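Day one of the cross-border evidence workshop in Bredilby and my brain is full already. 60 prosecutors and judges, one very overworked coffee urn.

Best session so far was Zulema Olivares on mutual legal assistance requests - her office handled 615 last year, and most of the delays came down to translation!

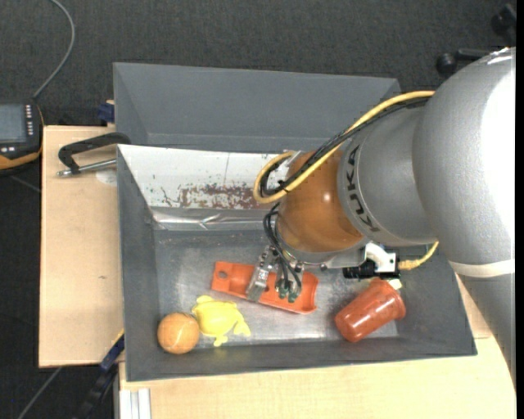
She wants a standard cover form in both languages. I've been whingeing about this since June, so you can imagine how hard I nodded.

Extradition tomorrow. Send snacks.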